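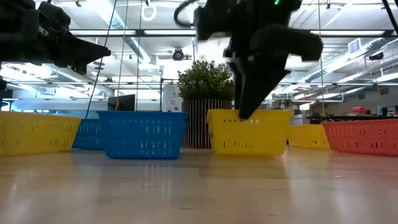 Photo: Semitz, sorting room. Used with permission.

Robots at the sorting table: what changed for the staff at Semitz

Project report, Work and Technology module
Submitted in September

1. Background

Semitz is a firm that handles returned household goods for online shops. Small items arrive mixed together in sacks. They have to be sorted by type, checked for damage and sent either back to stock or to a discount buyer. Until last year all of this was done by hand. The firm now uses a pair of robot arms for part of the sorting, bought through a supplier called Trosurine.

Our group wanted to find out what the arms had changed for the people who work there. We were less interested in how fast the machines are, although the two questions turned out to be hard to keep apart. We made four visits to the site, spoke to eleven members of staff and handed out a short questionnaire. The firm has 88 employees and 57 of them filled it in. We agreed not to name anyone.

2. How the work is organised

Goods are sorted into plastic baskets in different colours. At Semitz yellow means the item can go back to stock, blue means it needs a closer look by a person, and orange-red means it is to be sold on or scrapped. The baskets were in use long before the robots and the colours have not changed. Several people told us they were glad of this, as it was one thing they did not have to learn again.

The arms work over a wooden table with the baskets standing on it. They pick up light items with two-fingered grippers and place them in a basket. Anything they cannot identify goes to blue. A member of staff, called the table lead, looks after the arms during a shift. The table lead changes full baskets, clears dropped items and decides what to do when an arm stops and waits.

On a normal day shift the table handles 4000 items. The blue baskets are taken to the checking benches, where six people work. Before the change there were four at the benches and nine on sorting. Nobody was dismissed, but three people who left were not replaced, and others were moved to packing.

3. What staff told us

The most common positive answer was about backs and shoulders. Hand sorting meant bending into sacks for most of the day. The sacks are now emptied by a tipping hopper, and people at the benches can sit or stand as they like. Of the 57 who answered, 38 said the work was easier on the body than before.

The answers on interest and variety were more mixed. Bench staff said that the easy items no longer reach them. What comes over in the blue baskets is the awkward part of the load: torn packaging, missing parts, labels that do not match. Some liked this and said they used their judgement more. Others said the easy items had been a rest between the hard ones, and that by three in the afternoon they were more tired in the head than they used to be. Targets at the benches were first set using the old figures, which counted easy items too. They were lowered after complaints, but only after two months.

Table leads had a different problem. When the arms run well there is little to do except watch, and when they stop there is pressure to get them going again quickly. One lead described the shift as "waiting to be needed". Leads are also more alone than the old sorters were, who stood in two rows and talked. Two of the leads asked to go back to packing for this reason.

4. Training and pay

Trosurine gave the first table leads two days of training. Later ones learnt from a colleague. We compared the printed guide with what leads do in practice and found several steps that were missing from it, such as how far apart to stand the baskets so that a full one can be lifted out. The leads keep their own notes in a folder by the table.

Leads receive a small extra payment per shift. Bench staff do not, although their work has also become more difficult. This was the point raised most often in the comments section of the questionnaire.

5. Comparison with Wihongi

We also visited Wihongi, a smaller firm in Rillton which does similar work and has no robots. It has tried to reduce strain by changing people between tasks every 90 minutes. Staff there complained more about sore backs and less about boredom. We did not collect enough answers at Wihongi to put the two firms side by side in a table.

6. Recommendations

We suggest that Semitz rotates staff between the table and the benches during a shift, which most of the people we spoke to said they would try. Bench targets should be worked out again whenever the robot settings are changed. The leads' own notes should be added to the printed guide, with time set aside in working hours for writing them up.

7. Limits of the project

All our visits were on day shifts. The night shift has 14 people and only three of them returned the questionnaire. We also had to rely on people's memories of the work before the arms were installed. Semitz lent us its sick leave records, but they cover too short a period to show a change. The questionnaire and the full set of answers, with comments, are in the appendix.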